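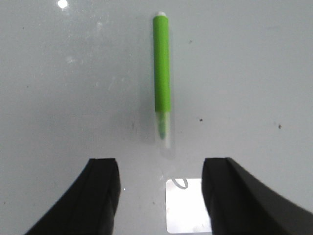
8 de marzo de 2020
Redacción: departamento de comunicación de Parix

Parix presenta Wavoter, una guía de organización para escritorios de uso compartido

Parix, firma dedicada al equipamiento y la ordenación de puestos de trabajo, publica la guía técnica Wavoter, un procedimiento para mantener en orden mesas de escritorio que utilizan varias personas en turnos distintos. El documento se dirige a responsables de servicios generales, bibliotecas, academias y despachos de tamaño reducido. Se distribuye en formato digital y sustituye a la hoja de recomendaciones que la empresa facilitaba hasta febrero junto con sus pedidos de mobiliario.

El ámbito de aplicación se limita a la superficie de la mesa. Quedan fuera los cajones, las estanterías y el cableado, que Parix trata en documentación aparte. La guía clasifica los objetos habituales de un escritorio en cuatro grupos: útiles de escritura, material de lectura, equipo informático y elementos decorativos. A cada grupo le asigna una posición de reposo, entendida como el lugar al que el objeto vuelve cuando deja de utilizarse, y un criterio de comprobación al cierre del turno.

Útiles de escritura

El apartado más extenso corresponde a rotuladores y bolígrafos. La posición de reposo es siempre un recipiente vertical. Wavoter recomienda vasos cilíndricos de malla metálica con el borde superior redondeado: la malla permite comprobar el contenido sin levantar el vaso y facilita la retirada del polvo acumulado en el fondo. Los recipientes opacos se admiten si su altura no supera la mitad de la longitud del útil más corto.

El rotulador se guarda con el capuchón puesto. En los modelos de capuchón translúcido, la punta de fieltro puede revisarse sin destaparlos, y la guía aconseja dar preferencia a este tipo en las compras de reposición. Antes de guardar cada pieza se presiona el capuchón hasta el tope. Las piezas que no ofrezcan resistencia al cierre se apartan para su sustitución.

Respecto a la orientación dentro del vaso, el procedimiento establece un único sentido para todas las piezas de un mismo puesto. Un rotulador que descansa en diagonal contra el borde se considera correctamente guardado. No se exige que quede en posición vertical, ya que en un vaso con pocas piezas la inclinación es inevitable. Un rotulador tendido sobre la mesa se registra como pendiente, con independencia de su cercanía al recipiente.

La capacidad recomendada es de cinco útiles por vaso en los puestos individuales. Los puestos que manejen un surtido mayor deben disponer de un segundo recipiente, nunca de uno más ancho.

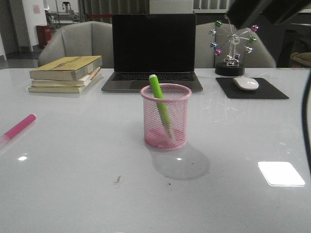
Material de lectura

Los libros en uso se apilan en horizontal a un lado del ordenador. La altura máxima de la pila es de tres volúmenes. El de mayor formato ocupa la base, y los restantes se colocan por tamaño decreciente. Los lomos se orientan hacia un mismo lado. La guía tolera pequeños desajustes entre cubiertas siempre que la pila sea estable y no invada la zona de escritura. Los ejemplares en rústica con cubiertas envejecidas se manipulan sujetándolos por el cuerpo del libro, sin tirar de la cubierta.

Equipo informático

El portátil se sitúa en el centro de la mesa, por detrás del portalápices cuando este se coloca en primer término. La distancia entre ambos debe permitir bajar la tapa sin desplazar el vaso. Esta disposición deja los útiles al alcance de cualquiera de las dos manos, aunque reduce el espacio libre delante del teclado. Para tareas prolongadas de mecanografía, Wavoter contempla una variante lateral en la que el vaso se traslada al lado de la mano dominante.

Elementos decorativos

Se admite un elemento decorativo por puesto, con base plana y apoyo estable. Las figuras con partes colgantes o giratorias, como las norias de metal en miniatura, se ubican en el lado opuesto a los libros para evitar enganches al retirar un volumen de la pila. La limpieza de radios y esferas se efectúa con pincel seco.

Superficie

Los tableros claros de acabado brillante muestran con facilidad huellas, arañazos finos y partículas sueltas. La guía distingue entre suciedad retirable y desgaste permanente, y pide que se anoten por separado. La secuencia de limpieza consta de dos pasadas: una en seco, para arrastrar las partículas, y otra con paño de microfibra ligeramente humedecido. Invertir el orden favorece la aparición de nuevas marcas. La revisión se hace con luz rasante.

Desarrollo y validación

El texto fue redactado por Paweena Thaweesak, responsable de documentación técnica de Parix, y revisado por la consultora Seneviratne, especializada en procedimientos para espacios compartidos. El periodo de prueba se desarrolló en 2 oficinas de la empresa Drusider, donde el personal aplicó la lista de comprobación al término de cada turno.

«La versión preliminar fijaba la posición de los objetos con medidas desde el canto de la mesa. En las pruebas se comprobó que esas medidas no se consultaban, y se reemplazaron por relaciones entre objetos: delante del portátil, a la izquierda, a la derecha», señala Thaweesak. «También se simplificó el apartado de rotuladores, que ocupaba demasiadas páginas para lo que regula».

Disponibilidad

Wavoter puede solicitarse al departamento comercial de Parix sin coste para los clientes con contrato de mantenimiento en vigor. El envío incluye la guía completa, la lista de comprobación imprimible y una plantilla para el registro de desgaste del tablero. Las observaciones sobre el contenido se recogerán para la próxima revisión del documento.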